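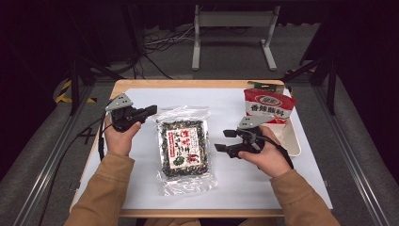

Two hands at the table, one package in the middle

Home | About Us | Services | Get a Quote | Contact

Print this page | E-mail this page

About Kullus Air Freight

Hi, I'm Hryhorii Holovko, and I started Kullus with a rented desk, a secondhand fax machine and one customer. The customer was a man in Warnimlow who built big bakery ovens and had sold one to a buyer two oceans away without giving much thought to how it would get there. He had called four forwarders before me and they'd all told him to put it on a ship. He didn't have time for a ship! So I spent a very long night on the phone with a cargo desk, talking them through the width of the crate inch by inch, and it went out the next evening on the main deck of a freighter with the whole bakery family standing at the fence waving at it.

We still fly ovens, as it happens. We also fly pump housings, printing presses, gearboxes, a surprising number of church bells, and the occasional vintage tractor whose owner can't stand the thought of sea air. If it's too long, too tall or too heavy for the regular counter at the airport, there's a good chance it ends up with us.

I should say what we are, because people get mixed up. We don't own any airplanes. (My wife would like that in writing, so there it is.) We're a forwarder and a part-time charter broker. That means we find the space, work out how your piece goes through the door, book the trucks at both ends, do the customs paperwork, and stand on the ramp in the rain with a clipboard while it gets loaded. You pay one bill and you call one number, and either Elżbieta or I will pick it up.

Elżbieta Sadowski joined me in our second year and runs everything to do with loading. She used to plan loads for a cargo carrier, and she can look at a drawing of a thing on a skid and tell you which way round it has to go in. I've seen her do it over lunch. Her rule is that we measure every piece ourselves before we quote, even when the customer swears by the drawing, and I used to argue with her about that. Then came the Semeniuk job, where the crate had grown a set of lifting lugs that weren't on any drawing, and I stopped arguing.

There are 14 of us now. Most of the team works out of the main office, which has a decent kitchen and a terrible parking lot, and the rest are over at the Ralus shed, where we do our own crating and repacking. I was nervous about taking on the shed. It came with a leaky roof and a lease that made my stomach hurt. But having our own saws and our own people means we can rebuild a crate at 6 in the morning if the airline suddenly wants it shorter, and we've done that more than once.
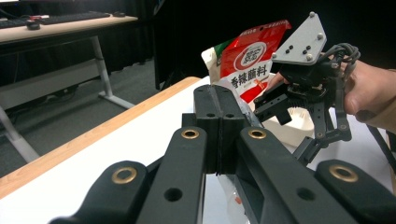

Anyway, the small stuff. We do take it, and I'd like more people to know that. Last year we handled 172 charter and part-charter moves, and those are the ones that get the nice stories, but in between there's a steady flow of ordinary boxes going out on passenger flights. A spare seal for a stranded machine might weigh less than my lunch and still be the most important thing in the building that day. We have a 900-pound minimum on our charter desk only. For everything else, ask.

A few things people want to know before they call:

We quote the same day if you send us dimensions, weight, the pickup address and where it's going. Photos help a lot. Please include something for scale -- a person standing next to it is fine.

We can arrange a full aircraft, part of one, or just a pallet position. I'll tell you straight if you don't need the charter. I've talked plenty of customers out of one and they tend to come back.

We've now delivered into 56 countries. Some were easy and some involved a permit for the bridge outside the airport, which is its own kind of adventure. If you've got an awkward destination, Elżbieta will be delighted, and I mean that.

We don't move live animals. We tried it once with some very dignified alpacas, it all went fine, and we decided our nerves weren't up to doing it again. I'm happy to pass you along to people who are good at it.

September is our busiest stretch, right up until the holidays, and space on the big freighters gets tight. If you know you've got something coming off the factory floor that month, call early, even if the paperwork isn't ready. A phone call costs you nothing and it lets us start pestering the airlines.

If you're ever near the office, come in. The coffee's on from 7 a.m., and there's a model of that first oven crate on the shelf by the door, which the Warnimlow folks made for our anniversary. Park on the street, though.

Hryhorii

Page last updated: September

Home | About Us | Services | Get a Quote | Contact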